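Flerside Toy Library: Frequently Asked Questions

Who can become a member?
Every family who lives in Flerside or in Prusthorpe can join. Grandparents and childminders are also welcome with their own card. Please bring one paper with your address on it.

How much does it cost?
The membership is 54 dollars for one year. There is no extra fee for each toy. If this price is difficult for you, please speak with Birgit Reuter at the desk and she will find a solution with you.

How many toys can I take home?
You can borrow 5 toys at the same time, for three weeks. A puzzle counts as one toy, also when it has 500 pieces. You can extend one time by telephone, if no other family has reserved it.

Do you have a list of all toys?
Yes. The catalog has roughly 2,000 entries and hangs in two folders near the entrance. The online list is not complete yet, we are working on it since February.

What happens when a piece is lost?
Please tell us when you return the toy. For small pieces we ask nothing. For a missing main piece, such as the board of a game, you pay half of the price of a new one.

Must I clean the toys before I bring them back?
Yes, please. Plastic toys can be washed with warm water and a little soap. Wooden toys should only be wiped with a damp cloth. Do not put anything in the dishwasher, the colors suffer from it.

Which toys are good for pretend cooking?
For this age many parents ask for a small pot, a plate and some things to put on the table, like a ketchup bottle. Children from two years can already play with this.

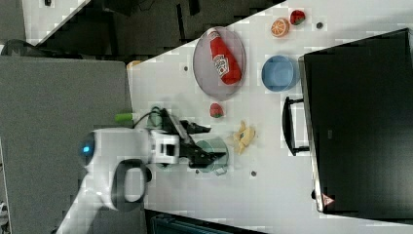 Can I donate toys?
Gladly, if they are complete and clean. We cannot accept soft animals or toys with a broken battery cover.

Where can I park?
Behind the building, entrance from Rocha Street. The bus from Culisville stops in front of the door.

Last change of this page: 03/11/2018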